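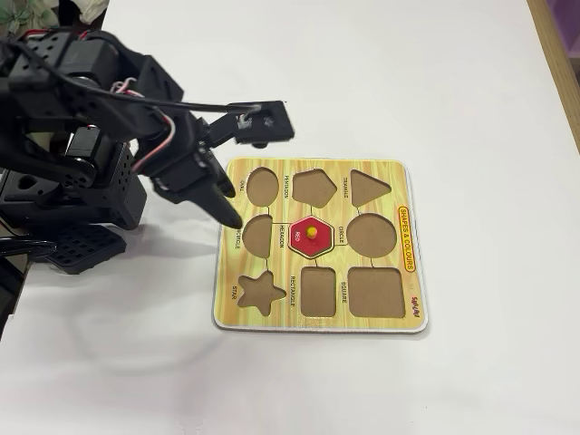 Re: Kivusel index rebuild stops on large archives

August 25, 2019

> After moving our list archive to the new server, the nightly
> rebuild stops with "segment table full". The archive holds
> 3,389 messages. The old server never did this. Is there a limit
> I have missed, or should I go back to the previous release?

There is a limit. Kivusel allots 504 segments by default and opens a new one whenever the thread depth passes 20. The old server probably had a raised value in its local settings file, which the migration script does not copy.

Set segment_max to 3,000 and delete the partial index before the next run. If you leave the partial index in place, the new value is read but not applied. There is no need to go back a release.

Attachments are indexed separately and do not count towards the table. Memory use goes up slightly during the merge.

I have tested this on Urnodeck only. Someone running Genolix may want to check that the path to the settings file is the same. A higher default is planned for October.

3 replies | 0 shares
Poirier list archive | Contact the list owner | Back to top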